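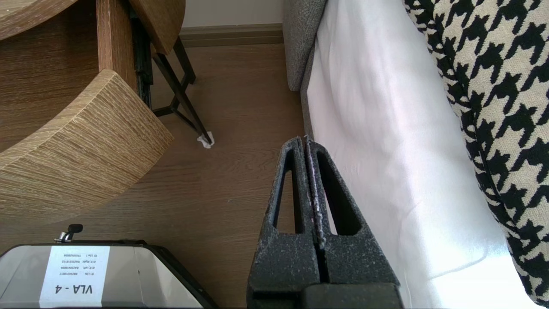 Trí Bùi
Lecturer in Accommodation Management, Runamora Institute

Rooms Division Operations
Course notes, Unit 4: Room Revenue, Room Status and the Guest Record
Last revised 2024-08-18

Scope of this unit

Unit 3 dealt with the reservation as a contract. The present unit follows the booking into the property and considers how the front office and housekeeping share responsibility for a room from the time it is assigned until the account is closed. Students are expected to have read the Denham case before the tutorial and to bring their own copy of the room status sheet.

Terms used

Available room: a room that can be sold on the night in question. Rooms withdrawn for repair are treated differently from property to property, and any report should state which convention it follows.

Occupancy: rooms sold divided by rooms available, expressed as a percentage.

Average daily rate: room revenue divided by rooms sold. Complimentary rooms are normally left out of the calculation, although some owners require them to be shown on a separate line.

Revenue per available room: average daily rate multiplied by occupancy. The figure allows a small property to be compared with a large one, but says nothing of what it cost to service the rooms.

Worked calculation

The Surkham is a town hotel with 88 rooms. During a week in December it records occupancy of 85 per cent at an average daily rate of $300. Revenue per available room is therefore $255.

Suppose that a particular booking at $300 was made through an agent who retains a commission of 15 per cent. The hotel receives $255 for that room. The two results are the same figure and students regularly confuse them in assessment. The first is an average spread across every available room, sold or unsold. The second is the net receipt on a single sale. Answers must be labelled, and marks are deducted where they are not.

Room status and the discrepancy report

The front office holds one view of the building and housekeeping holds another. The front office view is drawn from registrations and departures; the housekeeping view is drawn from physical inspection. Where they disagree, a discrepancy report is raised and the duty manager resolves it before further rooms are released for sale.

A "sleeper" is a room the front office believes to be occupied when the guest has left and the account has not been closed. A "skipper" is a guest who has departed without settling the account. The terms are old trade slang and remain in common use in Australian hotels. Written reports should describe the circumstances in full, as an owner or auditor may not know the expressions.

Status changes must be entered by the person who has established the fact. An attendant does not mark a room vacant on the word of a colleague, and a receptionist does not mark a room clean in order to satisfy a guest waiting in the lobby. The Denham case turns on precisely this point.

In-room items and the inventory

Each room type has a fixed inventory, kept by housekeeping and reviewed with the maintenance schedule. Furniture, linen, electrical items and printed matter are listed separately, as they are purchased under different budgets and written off over different periods. A missing item is recorded on the day it is noticed. Charges to the guest's account are a matter for the duty manager alone.
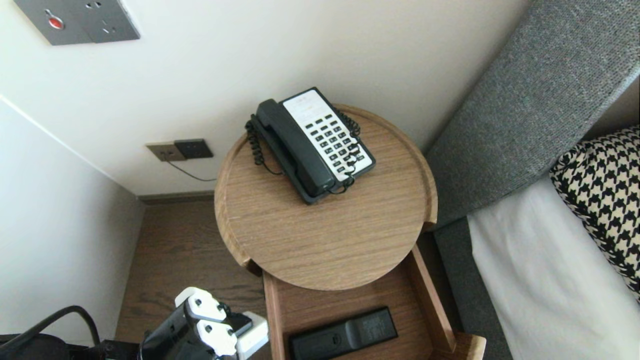

Figure 4.1 Bedside table with telephone; remote control in the drawer.

Where an item is moved between rooms to cover a shortage, both inventories are amended. Failure to do so is the most frequent cause of error in the annual stocktake, and the error is seldom traced once the season has ended.

The guest record

The guest record brings together the registration, the folio, messages, requests and any incident notes. It should contain only what is needed to provide the stay and to meet the property's legal obligations. Remarks on a guest's appearance, temperament or companions have no place in it - guests may ask to see what is held about them, and such requests must be handled under the property's privacy policy.

Requests received by telephone are entered at the time of the call, with the room, the request and the initials of the staff member. The entry is closed by the department that carries out the work. 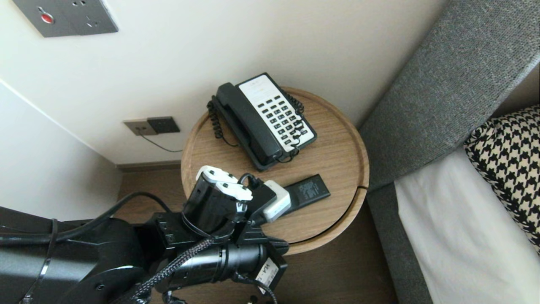
Figure 4.2 Landline telephone on a bedside table.

Names deserve particular care. A guest registered as Đàm should be found under that spelling and also under Dam, as many systems discard diacritics when searching. Reception staff should confirm the family name with the guest at check-in and enter it in the form the guest uses.

Tutorial preparation

Recalculate the Surkham results with the out-of-order rooms in Table 4.1 excluded from rooms available, and state the effect on each measure.

Prepare a one-page discrepancy report for the Denham case, addressed to the duty manager and written without trade slang.

Reading: course reader, Unit 4, together with the sample folios at the back of the reader.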